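Cokska Ready-Built Units and Storage Plots, Ferkstead Business Zone

Print this page
E-mail this page

Cokska is the building and rental section of the Ferkstead Business Zone. It offers small and middle-size factory units, closed storage halls and prepared open plots to companies which want to start their operation without constructing first. All units are offered for rent only. The open plots can be rented or taken on a long lease, depending on the row in which they are located.

The section has 26 units at present. They stand in two rows along the inner service road, and each one has its own gate, its own electricity meter and a small office room at the front side. The smallest type has a floor area of 884 square meters and the largest type has 1,387 square meters. Two neighboring units of the same type can be joined by opening the wall between them. This work is made by our own technical team and it must be requested before the rental contract is signed. 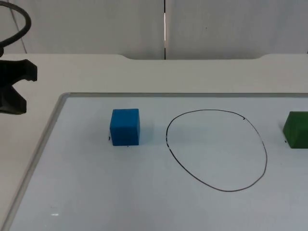
The floor of every unit is reinforced concrete with a hardened top layer. Tenants who want to install heavy machines are asked to send us the weight and the foot dimensions of the machine together with the application form, so that our engineer can check the floor drawing. If a separate foundation is needed, the tenant may build it at his own cost after written approval. At the end of the contract the foundation has to be removed, or it can be handed over to us when the next tenant wishes to keep it.

Electricity, water and drainage

Each unit is connected to the zone network with three-phase electricity. A higher load is possible in the Warkum row, where the transformer station is near. Water comes from the zone main and is billed monthly according to the meter. Waste water from toilets and kitchens goes to the common drainage. Process water is a different matter: it must be treated inside the unit first, and a sample is taken at the outlet pit before the connection is opened.

Rain water from the roofs is led to the ditch behind the units. Please do not store any materials over the ditch covers, also not for a short time. The ditches are cleaned every August, and during this work the rear doors of the Longo row can not be used by vehicles. The front gates stay open as usual.

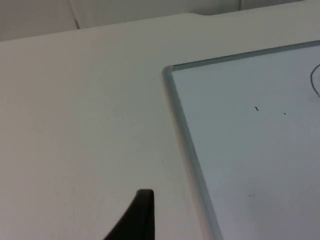 Page 2

Longo row and Warkum row

The Longo row is meant for storage, packing and light assembly. The gates are at ground level and there is a covered strip in front of them where small trucks can be unloaded in the rain. Most tenants in this row use the smaller unit type. Office space can be extended with an upper floor above the front room, and the stairs for it are already prepared in the construction.

The Warkum row is for production. Here the units are higher and have roof ventilation along the full length. Loading docks are available on the north side only, so a company which receives many containers should ask for this side early. Cooking of food, dyeing of textiles and any work with open solvents are not permitted in the Longo row, but they can be considered in the Warkum row after the permit documents are shown.

Rental terms

The minimum contract period is 2 years. Rent is paid quarterly in advance and it includes road lighting, guard service at the main gate and cutting of grass on the common areas. It does not include electricity, water, insurance of the goods or collection of industrial waste. A deposit is required and is returned after the joint inspection of the empty unit.

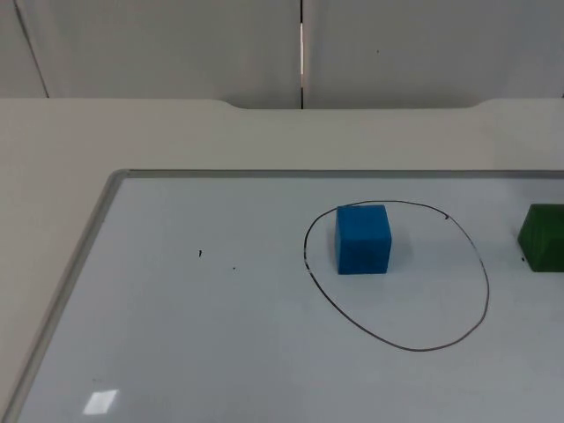 Changes inside the unit, such as partition walls, extra lamps or a mezzanine for light goods, are allowed when a simple drawing is sent to us beforehand. Changes to the roof or to the outer walls are made only by us. Company signs can be mounted above the gate, within the marked field, and an additional sign on the board at the zone entrance can be ordered for a yearly fee.

How to apply

Please fill in the application form and attach your company registration, a short explanation of your activity and the wished moving date. The reply contains the numbers of the free units, the rent and the floor plans. A visit to the units is possible on all working days after making an appointment with the Ferkstead office.

Last update: 19/12/2023

Print this page
E-mail this page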